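Detura 公寓 2 号楼 换租检查表（二月，第二遍）
带批注版，批注没删，谁写的留着

先说几句，赶时间。上一遍查完有几条没闭，这遍接着查，顺便把表里老的措辞改了一点。勾的是过，叉的是不过，圈是“看了但说不准，下次在看”。不适用就写不适用，别空着，空着我不知道你是没看还是没有。
顺序还是老样子：先水，后电，再燃气、门窗、走道，最后杂项。从洗手台开始。
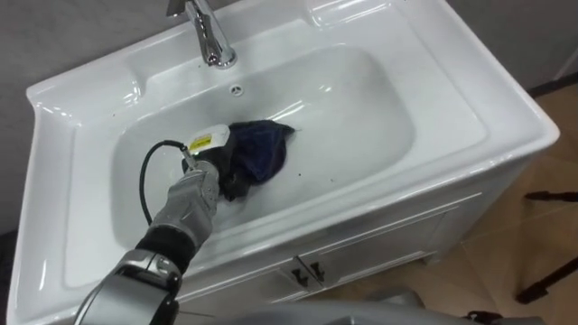
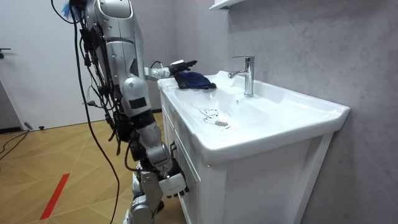
Judite Simões 在第一条底下就留了话，说台盆这部分不能光看表面有没有裂，要把水放满再一口气放掉，趁放水的时候去摸下面的管子，平时滴得慢的接头只有这时候才露馅。她还要求溢水口单独列一行，原来的表把它和下水并在一起，结果好几家都只试了下水。同意，拆开了，见 1.3 和 1.4。

一、给水排水

1.1 台盆固定
双手按台盆前沿，左右晃。不应有位移，不应有响声。
结果：过
批注：按前沿就行，别整个人压上去。上遍有人拿膝盖顶，柜门合页松了，又得修。

1.2 台盆与墙、台盆与柜体之间的胶
看有没有发黑、起边、断开。断开的用指甲轻轻挑一下，挑得起来就算不过。
结果：靠墙那条不过，右角起边。其余过
批注：发霉和脱胶是两回事，分开写。发霉擦得掉，脱胶擦不掉。
批注（维修）：重打胶之前旧胶要铲干净，上面盖一层新的撑不了几个月。打完那晚上别用水，门上贴张纸。
回：纸贴了，被撕了。重贴。

1.3 下水
塞子关上，放满，开塞。水要打着旋下去，不能半天不动，也不能咕噜咕噜往回冒。
结果：过，稍慢
批注：稍慢是多慢？
回：比隔壁那间慢。没掐表。
批注：下次掐一下。不用很准，写个“快、慢、不动”也行，但大家写法要一样。

1.4 溢水口
塞子关着，龙头开中等水量，人别走，看水位到溢水口后是不是能稳住。稳不住马上关。
结果：圈。能稳住，龙头开大就稳不住
批注：开大稳不住是正常的吧，溢水口本来就没那么大。按中等水量算。
批注（Judite Simões）：中等水量每个人理解不一样。表上写“把手抬一半”。
改了。

1.5 存水弯
有水封，没味，接头用干纸巾包一圈，捏一会儿拿下来看。
结果：过，纸巾干
批注：用纸巾不要用手，手上本来就有水，看不出来。
批注：长时间没人住的房子水封会干，一进门有味先放水再判，不要直接写“排水异味，不过”。上次为这个白叫了一趟 Pusden 的人。

1.6 角阀
冷热各一个。关到底再打开，全程要顺，关到底后龙头不出水。
结果：冷水过。热水不过，关到底还滴
批注：热水角阀换。已经报了。
批注：报给谁了？
回：Pusden，上午报的，回说有货。
批注：换之前总阀先关，上回没关总阀就拧，地上一滩，楼下天花板黄了一块，到现在还在扯皮。

1.7 龙头
冷热方向对，把手不松，出水不歪，起泡器拆下来洗过。
结果：过
批注：起泡器里全是砂子。洗了装回去。建议所有房间都拆一遍，不要等人报。
批注：拆的时候垫块布，别用钳子直接夹，镀层花了房客入住会拍照给我们看的。

1.8 热水温度
放到最热，用温度计量，别用手试。手试的结果一律不算。
结果：没带温度计，待补
批注：又没带？
回：带了，没电。
批注：那就写没电，别写没带。电池前台抽屉里有。
批注：有老人小孩的户，恒温阀必须试，从冷转到热再转回来，看限位钮有没有被人拆掉。拆掉的直接算不过，不用解释。

1.9 淋浴软管和花洒
软管没鼓包，两头垫圈在，花洒挂得住。
结果：过
批注：挂得住要放着水试。没水的时候谁都挂得住。

1.10 地漏
倒一盆水，看积不积。周边砖缝有没有往下陷。
结果：过
批注：门口那一侧坡度反的，水往外走。老毛病，改不了，门槛条要保证在。
批注（Judite Simões）：门槛条在，但是一头翘了，晚上起夜会绊脚。算隐患，不算外观。请挪到“绊倒”那一节再写一遍。
回：写了，见 5.3。

1.11 马桶
冲一次，水位回得来，底座不晃，水箱里不长流。往水箱里滴点色素，过一会儿看盆里变不变色。
结果：过
批注：色素用食用的，少滴。上次滴多了洗了半天。

1.12 水表
全部龙头关死，看表转不转。
结果：不转。读数 956
批注：只写读数不写时间没用。
回：早上刚进门抄的。
批注：走之前再抄一遍，两个数一样才算过。这一条是整张表里最省事也最有用的，不要跳。
补：走之前抄了，还是 956，中间没用……不对，中间放过水。那怎么会一样？
批注：？？
批注：抄错了吧，要么抄的是隔壁的表。
回：是隔壁的。表箱里标签掉了，两块挨着。重抄，标签重贴。先按不过处理。

二、电

2.1 漏电保护
按测试钮，要跳。推回去，要能推上。
结果：过
批注：按之前跟房客说一声！人家在开会，断了网，投诉到前台了。
批注：冰箱也要回头看一眼，有没有重新启动。

2.2 卫生间插座
有防水盖，盖子弹得回来，插座离水源的位置符合图纸。
结果：盖子弹不回来，不过
批注：弹簧断的居多，整个换，别修。
批注：图纸哪一版？
回：Cordeiro 给的那版。墙上贴的是旧的，撕掉。
批注：别撕，划掉写“旧”，留着对比用。

2.3 镜前灯、顶灯、排风
开关各试几下。灯不闪。排风贴张纸巾能吸住。
结果：灯过。排风吸不住，不过
批注：先看滤网。八成是灰。
回：拆了，全是灰，洗完能吸住了。改成过？
批注：改成“处理后过”，原来的不过不要涂掉。涂掉了以后看不出多久脏一次。

2.4 浴霸或电暖
安装牢，周围没有焦痕，开一会儿没有异味。
结果：不适用，没有

2.5 明线和拖线板
不许从门缝、地毯下面走。不许拖线板接拖线板。
结果：客厅一处，接了两级，不过
批注：房客自己接的，跟他说了，他说就用几天。几天也不行。
批注（Judite Simões）：光说不行没有用，去看他为什么要接。那面墙上一共就一个插座，桌子只能放那边，换谁都会接。这要报改造，不要只写“已告知房客”。
回：报改造了。改之前给一根长的，带开关的，单根。

2.6 配电箱
前面没堆东西，门打得开，回路标签看得懂。
结果：标签不过。写的“房1”“房2”，哪个是哪个？
批注：按门口进来的顺序。
批注：你知道，半夜来的人不知道。写“主卧”“次卧”。
改了，手写的，字丑，凑合。

2.7 热水器接地、外壳
用试电笔。不要用手背碰，表上以前那句“手背轻触”已经删了。谁手里还有旧表，扔掉。
结果：过

三、燃气和一氧化碳

3.1 灶具软管
没裂，没超期，两头有卡箍，没穿墙穿柜。
结果：超期，其它都好。不过
批注：超期就是不过，再新也不过。
批注：管子上的日期磨没了怎么办？
回：看不清按超期算，换。

3.2 接头检漏
肥皂水，刷一圈，等，看泡。严禁用火。
结果：过
批注：等够时间，别刷完就走。泡有时候很小。

3.3 灶具周围净空
可燃物离灶边不少于 300 毫米。窗帘、纸巾架、调料架都算。
结果：纸巾架太近，挪了
批注：300 是我们楼里自己定的，图省事统一的一个数，哪家灶具说明书写得更大按说明书。
批注：纸巾架挪走，过两天人家又挪回来。
批注（Judite Simões）：那就在合适的位置先钉好一个。人是哪儿有钩子往哪儿挂。
这个好，下批采购加。

3.4 熄火保护
点着，吹灭或者用锅盖闷，听阀门“咔”一声关。
结果：左边过，右边等很久才响，圈
批注：右边请厂家来看，别自己拆。
批注：厂家说要排队。排队期间右边旋钮套个套，写“停用”。

3.5 一氧化碳报警器
按钮测试要响。看背面的到期。安装位置没被柜子挡住。
结果：响。没到期。被挡了一半，不过
批注：上面那个箱子谁的？
回：房客的，说暂时放。请他挪了。人走了以后拍了张照确认没再放回去。
批注：报警器是 Prevevell 那一批，别和烟感搞混，长得很像，侧面的字小。上遍有一间两个都按成一种记的，等于烟感没查。

3.6 燃气热水器排烟管
接到室外，没松，没塌，没鸟窝。
结果：过
批注：鸟窝不是开玩笑，隔壁楼真有。

四、门窗和逃生

4.1 入户门
从里面不用钥匙能开。闭门器能自己关上，最后那一下能锁住。
结果：闭门器力气不够，停在快关上的地方，不过
批注：调一下就行，侧面的螺丝，拧一点点试一次，不要一下拧很多，会夹手。
回：调了，过。夹了一下，没事。

4.2 猫眼、门链
看得清，链子钉得牢。
结果：猫眼糊，擦不干净，换

4.3 窗
开合顺，限位在，儿童房限位必须锁。玻璃没裂。
结果：次卧限位被拧下来了，不过
批注：螺丝在窗台花盆底下找到的。装回去了。
批注：为什么拧？
回：说夏天热，想开大。
批注：有小孩没有？
回：没有，但下一家有。
批注：那更要装。交房前再查一遍这一条，单独查。

4.4 防盗栏
有逃生口的要试开，钥匙在旁边挂着，小孩够不着大人够得着。
结果：锈住，打不开，不过，急
批注：急的当天处理，不要等汇总。已经叫人了。
补：喷了油，敲开了，开合几遍，顺了。锁换新的。钥匙挂在窗帘盒侧面。
批注：告诉房客没有？
回：下午说。
批注：说完打勾。没说等于没挂。
补：说了，勾。

4.5 走道和楼梯
没堆物，应急灯亮，扶手不晃。
结果：8 层拐角有一辆童车一袋土，其余过
批注：土谁家的？种番茄那家。
批注：童车折起来也不能放。拐角那里担架转不过来，试过的。
批注（Judite Simões）：请别只贴通知。贴通知的那一面墙上已经贴了好多张了，旧的不揭，新的没有人看。先把旧的全揭掉，剩一张，字大一点。
揭了。底下还有好几年前停水的。

4.6 应急灯
拔电试，能撑到规定时间。
结果：按了测试钮，亮。没做放电
批注：放电测试一年一轮，不是每次都做。表上注明“本次仅按钮”。
注了。

五、绊倒、滑倒、碰头

5.1 浴室防滑
地垫吸盘还吸得住，砖面没有打蜡。
结果：吸盘硬了，换
批注：是谁给浴室地砖打蜡的？上个月有一间。
回：保洁换人了，不知道。己经讲过。写进交接单了。

5.2 扶手
马桶旁、淋浴旁。抓住往下拉，往外拉，都不动。
结果：淋浴旁那根往外拉有一点动，不过
批注：膨胀螺丝打在空心砖上了。换位置，或者背后加板。
批注：修好之前拆掉，不要留着。留个假扶手比没有还危险，人一滑就去抓它。
拆了，孔先封上，不然进水。

5.3 门槛条（从 1.10 挪过来）
两头压平，颜色和地面有区别。
结果：一头翘，不过
批注：用螺丝，别用双面胶，卫生间门口的双面胶撑不住。
批注（Judite Simões）：颜色也看一下。条子和地砖一个颜色，眼神不好的人看不见台阶在哪里。
回：仓库只有一种颜色。问采购。

5.4 柜门、抽屉
开到底不打到别的门，不夹手，高柜固定在墙上。
结果：洗衣机上方的高柜没固定，不过
批注：角码口袋里有，当场装了。过。
批注：说了不要直接改成过，写“处理后过”！
改了改了。

5.5 镜子和玻璃隔断
没裂，没松，胶没开，钢化标看得到。
结果：隔断钢化标找不到，圈
批注：在下角，容易被密封条盖住。翻开看。
回：翻了，有。过。

5.6 照明亮度
夜里从床边走到卫生间，不开大灯能不能看见地面。
结果：白天去的，没法判
批注：拉窗帘关灯试，差不多。
批注：不一样，走廊会漏光进来。约个晚上，跟烟感那几家一起做，少跑一趟。

六、烟感和灭火

6.1 烟感
每间卧室，走道。按钮，响。防尘罩拆了没有！
结果：主卧防尘罩还在，不过
批注：装修完到现在一直没拆，等于一直没装。
批注：装修验收那张表上这条是勾的。
回：看到了。单独说。不在这儿写。

6.2 灭火器
压力在绿区，销子在，喷管没裂，够得着。
结果：过，挂太高
批注：高多少算高？让楼里个子最小的那位伸手够一下，够不着就往下挪。
批注：挪下来以后墙上旧孔补掉，别又挂东西。

6.3 灭火毯
厨房，抽带露在外面。
结果：抽带塞回盒子里去了，不过。拉出来，处理后过
批注：房客嫌不好看塞回去的。跟他说露着就是这个用处。

七、杂项

7.1 清洁剂存放
含氯的和酸性的分开放。有小孩的上锁。原瓶，不许分装到饮料瓶。
结果：洗手台下面的柜子里混放，不过。分开了
批注：每家都混放，几乎没例外。考虑交房的时候给两个颜色的篮子？
批注（Judite Simões）：篮子可以，但是重点在标签，标签要有图。楼里好几家不看中文。
批注：图谁画？
回：Cordeiro 那边有现成的，问问能不能用。

7.2 家电说明书、紧急电话
冰箱侧面那张。
结果：电话是旧号，不过，换
批注：换号以后打一遍。真打。上次新贴的那张少一位，贴了很久没人发现。
打了，通。

7.3 钥匙
数量和登记一致，备用封袋没拆。
结果：过
批注：封袋签字糊了，重签。

7.4 阳台花架
朝外的一律拆，朝里的看重量，看螺栓。
结果：朝里，螺栓锈，圈
批注：风季前换。写进下一张单子。

未闭合的，按急缓排

急：
热水角阀（1.6），等 Pusden 上门
燃气软管（3.1）
灶具右侧熄火保护（3.4），已停用
主卧烟感防尘罩（6.1），拆了，等复测

一般：
台盆靠墙的胶（1.2）
热水温度补测（1.8）
水表重抄（1.12），先贴标签
卫生间插座盖（2.2）
淋浴扶手（5.2）
门槛条（5.3）

不急但别忘：
客厅加插座（2.5）
猫眼（4.2）
夜间照明（5.6）
灭火器挪低（6.2）
花架螺栓（7.4）

关于这张表本身的几条意见，收着，下一版改：

太长。拿着走一圈要翻好几页，浴室里纸还会湿。有人提议卫生间那几条单独印一张塑封。可以，先印一份试试，别一次印一堆。

“过”和“处理后过”老有人混。下一版干脆分两栏，不用手写。

照片跟条目对不上号。拍的时候先拍一下条目编号再拍东西，这样回来不用猜。

Judite Simões 提的：每一条后面留个“房客怎么说”。她讲很多毛病住的人早就知道，就是没有人问，比如排风不吸，他们洗澡一直开着门。加。先在急的那几条后面加，看看填不填得过来。

还有人问能不能把燃气放到最前面。道理上可以，可是进门第一件事往往是放水等着看漏，等的工夫去按漏保、看配电箱，顺手。先不动。但是一进门闻到燃气味，什么顺序都别管，开窗，不碰开关，人出来，到楼道外面再打电话。这句下一版印在最上面，加粗。

复查的时候带：温度计（带电池！），纸巾，手电，肥皂水，试电笔，人字梯，角码和螺丝，标签纸，笔两支，一支肯定写不出来。

签字栏在背面。背面那张复印的时候漏了，要签的到前台补，下午五点以前有人。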